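Gastska 青蓝色款,二手整备机,Henriques 手机铺在售

页面更新:2021年11月6日

先把价钱写在前头,省得您往下翻半天:单机 1,869 元,含充电线和一只透明软壳,充电头另配。Zekville 老店和 Plavgate 分店都能看机、试机、当场拿走,外地的朋友我们走快递。下面写得有点长,我这个人卖东西一向话多,您挑自己关心的那段看就行,看累了直接打电话来问也一样。

## 这台手机是什么样的机器

Gastska 这个系列,我们铺子断断续续收了好几批,黑色和白色走得最快,青蓝色反倒一直在柜台里多待一阵子。我自己倒是最喜欢这个颜色。它偏灰一点,蓝里带绿,放在深色桌面上很显眼,放在浅色桌布上又安安静静的,不抢东西。镜头那一小块凸起也是同一个色系,整台看过去很统一,没有那种背后贴了块膏药的感觉。

边角是圆的,握着不硌手。习惯了大屏的朋友刚拿起来会觉得小,在手里翻两下就习惯了,习惯以后再去拿自己那台大的,又会嫌沉。来店里试机的客人十有八九会说一句“哟,这么趁手”,我听了这么久还是爱听。

它是一台老老实实的日用手机。打电话、发消息、看地图、扫码、听歌、拍拍孩子和晚饭,都顺顺当当。您要是拿来玩很吃性能的游戏,或者一天到晚剪视频,我劝您别买它,到店里来我给您指别的型号,贵一些,但您用着不生气。

## 基本情况

- 型号:Gastska 标准版
- 颜色:青蓝
- 成色:二手整备,分“好”和“很好”两档,说明见后
- 电池:标称 3,000 毫安时
- 卡槽:双卡
- 解锁:指纹、图案、密码
- 随机物品:充电线、透明软壳、取卡针、手写的检测卡
- 不含:充电头、耳机、原装外盒
- 价格:1,869 元,两档成色同价

两档同价这件事老有人问。道理很简单,机器里头的要求一样,差别只在外壳上,有人在意有人不在意。先来的先挑,挑到“很好”的算您运气好;介意细小划痕的朋友,最好到店里自己看。

## 成色怎么分

“很好”的意思是,正常拿在手里看不出什么痕迹,要对着灯斜着看,才可能找到一两处细纹。

“好”的意思是,外壳上有使用过的印子,边上可能有一点点磕碰,镜头凸起的那圈边沿比较容易蹭到,这一处我们看得格外仔细,掉色明显的一律不上柜。屏幕不管哪一档,都不能有摸得出来的划痕,也不能有亮点和发黄。

我们不给外壳抛光,也不补漆。补过的颜色刚拿到手都好看,口袋里揣一个冬天就现原形了,青蓝色尤其难调,补出来总是偏绿,站远一点就能看出来。与其那样,还不如留着原来的小印子。

## 机器上柜之前做过什么

每一台收进来,先登记,清空,再恢复出厂设置,确认前一位机主的账号已经退干净。这一步最要紧,没退干净的机器我们宁可退回去,也不往柜台里摆。

接着是一样一样试。听筒、扬声器、麦克风,打一通真电话;前后镜头各拍几张,对着窗户拍,也对着暗处拍;屏幕全白、全黑各看一遍;充电口插拔几次,松的就换;音量键和电源键按下去要有回弹,发闷的也换。震动、定位、指纹、蓝牙、无线网络,都在检测卡上有一格,试过一项勾一项。

电池单独说。健康度不够的,我们直接换新电池,换过的会在卡片上写“已换”。没换的写实际测出来的数,您拿到手可以自己再测,对不上就回来找我们。

最后是清洁。听筒网里的灰、充电口里的棉絮、镜头边上那道小台阶里积的脏东西,用软毛刷一点点扫出来,再拿布擦。那道台阶特别爱藏灰,您以后自己用,隔一阵子也拿软牙刷扫一扫,别用牙签去抠,抠花了心疼。

## 用起来的一些实话

**续航。** 标称 3,000 毫安时,放在今天不算大。平常聊天、看新闻、偶尔导航,早上满电出门,晚上回家还有得剩。要是路上一直看视频,下午就得找地方充电了。天冷的时候掉得快一些,到了十二月您要是常在外头跑,包里放个小充电宝会踏实得多。

**拍照。** 白天很好,颜色比较老实,不会把菜拍得油光发亮。晚上就要手稳一点,多拍两张挑一张。镜头那块是凸出来的,平放在桌上会有轻微的晃,打字的时候能感觉到,套上软壳就平多了。

**声音。** 通话清楚,长辈用也听得见。外放就是普通水平,在厨房里边做饭边听广播没问题,想听出音乐厅的味道那得另外买音箱。

**信号。** 店里、地下车库、Plavgate 那边的老市场里,我都揣着它走过,正常。乡下和山里我没法替运营商打包票,拿不准的话您来店里插上自己的卡试,试多久都行。

**发热。** 边充边用会温热,拿开壳子会好些。充电时最好别压在枕头底下,这话对哪台手机都适用。

**系统。** 还能收到安全更新,大的版本就别太指望了。常用的那些软件我们都装上试过,试完又删干净,到您手里是空的,想装什么自己装。

## 适合谁

家里长辈用的第二台或者第一台智能机,很合适。我们可以帮忙把字调大,把用不着的图标收起来,把常联系的人放到桌面上,不收钱,您坐下喝杯水的工夫就弄好了。

学生住校用也合适,丢了坏了没那么心疼(当然最好别丢)。

还有一类客人是专门买来当备用机的,一张卡工作,一张卡生活,下班把工作那台往抽屉里一放。这类客人特别喜欢青蓝色,说是一眼就能和另一台黑的分开,不会拿错。

手很大的朋友,还有看久了小字会眼睛累的朋友,建议先到店里拿一拿。屏幕尺寸这种东西,写在页面上看不出来,得自己握着才有数。

## 配件

透明软壳随机送,用久了会发黄,柜台有卖新的。想把青蓝色露出来的朋友用透明的就好;想耐摔一点的,我们有深灰色和米色的厚壳,四个角垫得高,镜头那边也围了一圈,平放的时候镜头碰不到桌面。

钢化膜可以现场贴,买机器的时候一起贴,只收膜的钱。贴膜我们有位老师傅专门负责,气泡不会有,歪了重贴。邮寄的订单也可以贴好再寄,下单时在备注里写“贴膜”两个字。

充电头我建议您用家里现成的,大多数都能用。实在没有,柜台有 Henriques 自己挑的一款,个头小,插在排插上不挡旁边的孔。

## 以旧换新

旧手机拿来可以抵钱,开得了机、屏幕没碎的,最少抵 200 元,具体看型号和成色当面估。碎屏的、开不了机的也别扔,带来看看,能拆零件的多少给您算一点。

拿旧机来之前麻烦您做几件小事:把照片和通讯录备份好,退出账号,关掉查找功能,取出电话卡和存储卡。不会弄就别弄,带过来我们在柜台上当着您的面做,您看着屏幕,我们手上操作。最怕的是在家里胡乱点,把还没备份的照片一起清掉了,那个真的找不回来。

抵的钱当场从 1,869 元里扣,不给代金券,也不用攒什么积分。

## 保修和退换

到手 14 天内,机器本身有毛病,退钱或者换一台,您挑。来回的运费我们出。

同样是 14 天内,没毛病、单纯用不惯的,也可以退,机器和配件齐全,外壳没有新添的磕碰就行,运费这回麻烦您自己出。贴过的膜退不了,这个请多包涵。

过了 14 天以后,还有店里的保修,范围是主板、屏幕显示、按键、充电口和电池。摔了、进水了、自己拆开过的不在里面,不过也别不好意思拿来,修还是能修,零件按进价加一点手工费,修之前先跟您报价,您点了头我们才动螺丝。

检测卡请收好,背面写着机器的串号和售出日子。卡片丢了也不用急,店里有底,报电话号码就能查到。

## 怎么买

到店:Zekville 老店在菜市场斜对面的那条坡上,门口有棵歪脖子树,好认。Plavgate 分店在公交总站里头,进站右手边,地方小一些,青蓝色的现货通常也少一些,专程过去之前先打个电话,我们可以替您留到当天打烊。

邮寄:付款以后,当天下午的快递来得及就当天走,来不及就次日。机器裹气泡膜,外头套硬纸盒,盒子上只写“日用品”。收到先别急着扔盒子,开机看一看,插上卡打一通电话,有问题趁着包装还在,退换都方便。

付款:现金、刷卡、手机付都行。分期我们不做,问的人挺多,实在是小铺子弄不来那一套。可以先付 200 元定金留机,余下的取机时付清,改主意了定金照退。

## 常有人问的

**青蓝色会不会掉色?**
正常用不会。酒精湿巾偶尔擦一次没事,天天擦的话,我就不敢说了。布沾一点清水,拧干,够用了。

**能不能多给几张实拍?**
能。每台的印子都不一样,您看中哪一台,告诉我们编号,正面、背面、四条边、镜头那一圈,都拍了发给您。白天拍的颜色更准,晚上店里灯光偏黄,拍出来会显绿。

**实物颜色和屏幕上看的差多少?**
看您用什么屏幕。大多数客人收到以后说比想的要素一点,没那么亮,也有客人说比想的要蓝。喜欢鲜艳颜色的朋友请三思。

**防水吗?**
当作不防水来用。原来防不防是一回事,拆开换过电池以后,谁也没法保证还跟出厂时一样。雨里接个电话,擦干就好,洗澡别带进去。

**能帮忙把旧手机的东西搬过来吗?**
能,联系人、照片、短信都行,聊天记录要看软件。东西多的话要等一阵子,您可以先去买菜,回头来取。

**还能便宜吗?**
价钱是照着收机和整备的成本定的,里头真没有多少水分。一次拿两台,送您一张膜,再多我就要挨家里人说了。

**黑色和白色还有没有?**
断断续续有。黑色到货基本留不住,想要的话把电话留在柜台,到了我们挨个打。白色这一阵子收得少,成色也挑不出太满意的,宁可先不上。

**买回去发现有一个功能不会用怎么办?**
来店里,或者打电话,过了保修也一样教。有位常来的老主顾,买了机器以后学会了发语音,学会了拼照片,如今店里新来的人还要向她请教怎么做相册。

## 拿到手以后,先做这几件

先充到满,再开始设置。设好密码,再录指纹,左右手各录一个,提菜的时候就知道好处了。把自己的账号登上,查找功能打开,万一落在车上还有个盼头。然后去设置里看看有没有更新,连着无线网慢慢下。

照片备份请养成习惯,每个月挪一次,挪到电脑上也好,挪到云上也好。我在柜台后面这么多年,见过心疼手机的,更见过心疼照片的,后一种我是真没有办法帮。

平时放包里,和钥匙分开放。竖着插在包侧的小格里最省心,镜头那一面朝里,蹭不着拉链。放桌上的话,尽量挑干净平整的地方,桌面上的细沙最磨镜头边沿。

青蓝色这一批目前两家店都有货,“很好”那一档以 Zekville 老店的居多。要看哪一台,报编号就行,我们把它从柜里取出来,擦一擦,等您来。 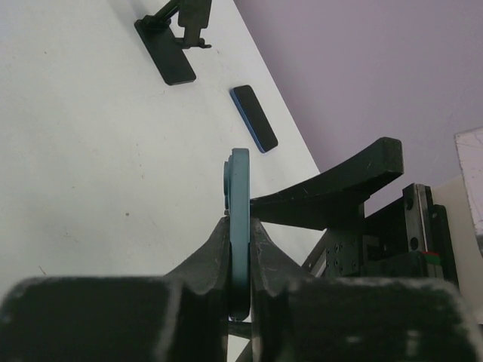
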